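Grip Fault Traced to Worn Pad, Review Lead Says 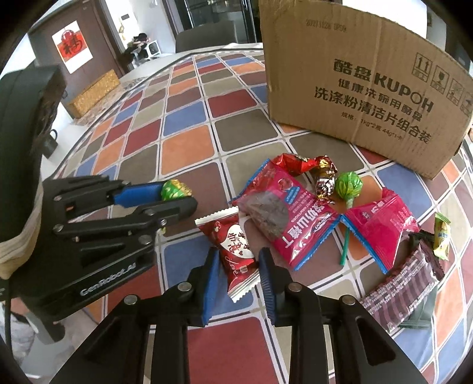

Page last changed: 7/17/25

A review of dropped items during hand-held gripper sessions at Wasport has found that a loosened finger pad was the main cause, according to Glória Gouveia, who led the work.

The fault came to light during a packing and sorting series that used wrapped candy and snack bags on a household table. Operators reported that small, round pieces slid out of the grip shortly after being lifted. Of 2,601 recorded attempts, 40 were set aside for closer study.

"We first suspected the foil," Gouveia said. "Foil is slick, and a round candy touches the pad at a very small point. But the drops kept following one tool, whatever it was holding."

Technician Sandro Palumbo took the tool apart and found that the adhesive under one pad had begun to give way. The pad shifted under load while the position reading stayed normal, so no warning was raised.

"The software believed the fingers were closed on the object," Palumbo said. "It had no means of knowing that the pad had moved."

No injuries were reported. Gouveia said that pads will now be checked by hand after every 20 sessions and replaced at the first sign of movement. Recordings made with the faulty tool have been marked and withheld. A second review is planned for September.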